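Moving a mature climbing rose off an arch
Asked by Stindengardener, 2018-04-09

We took on a garden in Stinden with a lovely old rose sprawled over a rotten arch, and I'd so like to save it! Can I move it in April, or have I missed my chance?
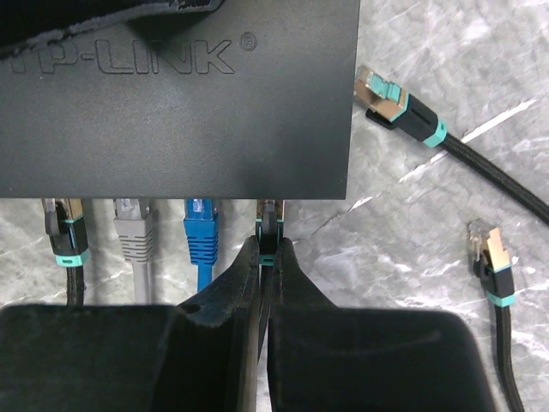
Nerncombe Nell

Oh, do wait if you can. Mine is in leaf by now and it would sulk terribly. Leave it until it's dormant, cut it back hard, and take as much root as you can lift (bring a friend, and cake).

Manside27

just replace the arch and leave the rose alone

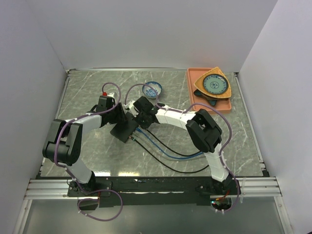 I'd second keeping the rose where it is, having done this myself and loved the result. Set the new posts 5 feet apart, or as near as your path allows. A rough arch shape is all you need, and the rose will soon cover any wobbles.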